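Two arms on one rail, part 3: cables, walls and the bag problem

I didn't post in September because the arms were in pieces for most of it. They are back together now, both of them on the same rail, and the cell is close to the way I wanted it when I started. This post covers what changed since part 2 and what still bothers me.

For anyone new, this is a two-arm tabletop setup I'm building on a bench at Navickas, the shared workshop near me. The project folder is called Fluvo, so that's what I call it here. The goal is bagging and unbagging small grocery-type items with two grippers. I have no plan to sell anything. I wanted to learn how to make two arms work close together without hitting each other, and bags seemed like a good way to force the issue.

The rail

In the first version each arm was clamped to the bench on its own. That was a mistake. Every time I bumped a clamp, the distance between the bases changed a little and my calibration was off. I would find out an hour later when one gripper reached for something and closed on air.

Now both bases bolt to one black rail along the front edge. The rail is 800 mm long, cut down from a longer piece in the scrap rack. I put a scale strip in front of it so I can write down where each base sits and get back to it after taking things apart. I drilled the rail on the shop's drill press, and I drilled two of the holes wrong the first time. They are still there and they don't hurt anything.

If you do this, tighten the base bolts with the arms powered off and folded. I did it once with an arm hanging out over the bench and the base crept while I was turning the wrench.

Walls

The cell used to be open. The trouble with an open cell in a shared shop is the light. The bench is near a window and the wrist cameras would see one thing at 8 in the morning and something else after lunch. White panels on the sides and back made the biggest difference of anything I did. They slot into aluminum posts at the corners, so I can pull one out when I need to get at something.

The mat is black with a thin white grid. I started with a gray one from Miltel, a surplus place I order from, and it was fine to work on but the clear bags nearly vanished against it. On black, the folds in the plastic catch the light and the camera has something to find. The grid is also good for quick checks by eye. I send a gripper to a line crossing and see how far off it lands.

Cables

I rerouted these more times than anything else. The wrist needs enough slack to turn all the way, but slack has to go somewhere, and where it wants to go is down onto the mat. In one early run a loop of cable dragged a bag most of the way across the cell.

The cables are purple now. I bought that color because it was easy to mask out in the camera view and none of my test items were purple. Then I bought the play food, and it came with grapes and an eggplant. So I have gone back to treating the cable position as something I work out from the joint angles, and the color doesn't help me much.

Each cable runs from the base out along the arm to the wrist. The left one still swings out over the basket when the arm reaches for the middle. I'd like to shorten it, but I'm going to wait until I've settled on where the basket goes.

Test items

The fruit is all artificial and lives in an orange basket at the back left. I picked up the zip bags separately, and they hold the awkward stuff: crinkled silver foil pieces in one, flat beige discs in another. The big clear bag in the middle is the one I care about. It has an apple and a heap of nuts in it, so the weight sits low and the top is all loose plastic.
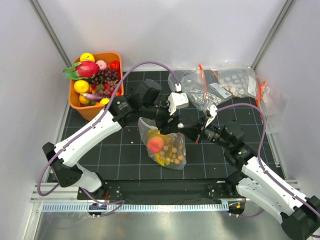
What works and what doesn't

Single items out of the basket are good. I ran 100 picks on a Saturday, one arm at a time, and 7 of them failed. Most of those were the grapes, which roll and have no flat side to close on. The lemon was no trouble.

The bag is harder. Both grippers have to come in over the loose top, and they end up nearly touching. I have a minimum distance set between the two wrists, and if I set it where I feel safe, the grippers can't get close enough to pinch the plastic. If I set it lower, they get there, but I keep my hand on the stop button the whole time. Right now I slow both arms down for the last bit of travel and leave the distance low. It's dull to watch but I haven't broken a finger on a gripper yet.

The other thing is crumbs. Little pale specks end up all over the mat and they show up on black more than I expected. They don't bother the arms. They do bother the code that looks for small objects, which has tried to pick up a speck more than once. I brush the mat off when I remember to.

Next I'm going to swap the gripper fingers. The white ones I have are stiff and they slide on the plastic. I have a softer set on order from Nolier, and I'll run the bag test again with those before I touch the code. If they don't fit the mounts I'll print an adapter, and that will probably be part 4.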